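Washing terry plush fruit without ruining it?

Tristlow Home Help > Laundry and Fabric Care > Toys and soft things

Posted by Corina Lehner

Hello everyone, I hope this is the right section (I went back and forth between here and Kids' Rooms for a good while). My daughter has a little collection of plush fruit that an aunt sent over, and she is devoted to it. It goes to bed with her, it goes under the kitchen table with her, and lately it has been going into the yard with her too, so you can guess what kind of shape it's in. None of it has ever been washed. The tags were snipped off before the fruit got to us, so I have no idea what the stuffing is or what the maker would say about water.

The fabric is that fuzzy, towel-like stuff with the tiny loops. I have washed plenty of ordinary teddy bears in my time and never thought twice, but loops make me nervous. I had a bathrobe once that caught on a zipper in the machine and came out with a long bald stripe down the sleeve, and I would hate to do that to a mango. My other worry is the colors. They're bright, and I'm scared of the orange one bleeding all over the pale ones. And then there's the drying! We live in an apartment with one small balcony that gets sun until 2 in the afternoon, and a dryer in the basement that only seems to know one temperature, which is volcanic.

I've put the ones that need it most in a basket on the bed, and there they've stayed while I dither. The durian is the one I'm most anxious about, with the spiky green part underneath and the pale yellow lobes on top. It seems like the kind of thing that would dry lumpy. 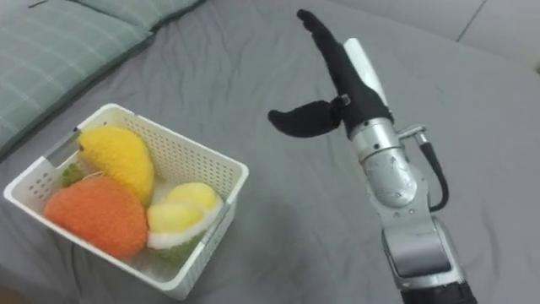
Daranee Rattanakul

Oh, I do feel for you, Corina, we went through the same thing with my nephews and a whole family of plush vegetables. You can wash them, and I don't think you need to be as frightened as you are, but I would do it by hand the first time, one piece at a time, and I would start with whichever one your daughter loves least (if there is such a thing).

Before anything gets wet, test the color. Dampen a white washcloth with cool water and a drop of the soap you plan to use, press it on a spot at the back or near a seam, and hold it there while you count slowly to 80. If the cloth stays clean, you're very likely fine. If it picks up color, that piece gets its own bowl every time from now on, and you use the coolest water you can stand to put your hands in.

For the washing itself, fill a basin with cool water and a small squeeze of mild soap. Push the toy under and squeeze it gently, the way you'd squeeze a sponge, and let it fill up again. Don't rub the loops against each other — that's how they go flat and sad. If there's a dirty patch, dab it with a very soft toothbrush, going in one direction only. Then change the water and squeeze again until you don't see suds. This always takes me longer than I expect, and I always want to quit one rinse too early, and I'm always sorry when I do, as leftover soap dries stiff.

For getting the water out, roll each one up in a dry bath towel and lean on it. Please don't wring. Wringing is what shoves the stuffing to one end, and with a shape like your durian you'd be poking at it for days trying to get it back. While it's still damp, pinch and fluff the stuffing through the fabric with your fingertips and set the lobes the way you want them to look.

Drying is the slow part. A basket with holes in the sides is better than a solid bin, but spread them out on a rack if you have one, and turn them morning and evening. I'd keep the bright ones out of direct sun. Mine took 2 days in spring and longer in the winter, and I used a little fan for the thickest ones. Squeeze the middle before you give anything back. If it feels cool deep inside, it's still wet.

Boonmee Chuensuk

just machine wash them. pillowcase, knot the top, cold, gentle, done. mine have been through loads of times

Dymphna Nic Giolla

I'm going to stand somewhere between the two of you. Boonmee's pillowcase is a good trick and I use it myself, though I'd swap the knot for a couple of safety-pinned folds or a proper zippered laundry bag, seeing as a wet knot can take me 5 minutes and a fork to undo. Put a few towels in with the toys so they aren't thumping around by themselves, and choose the lowest spin you've got. I would still do Daranee's color test first.

I'd also go over every seam before you start, Corina, and particularly anything small that's been stitched on, like a leaf or a stem. A loose leaf goes missing in the wash very easily, and then you have a small person asking where it went at bedtime. A few stitches in matching thread the night before will save you that conversation.

As for the volcano in your basement, leave it be. Some of these looped fabrics are synthetic and high heat can make them go crunchy, and it can't be undone. If the weather's bad, hang them in a mesh bag from the shower rail with the bathroom door open.

One last thought, if they turn out to be more dusty than dirty: try the vacuum with a bit of old pantyhose stretched over the nozzle. I do ours that way every month or so and only wash when there's jam involved.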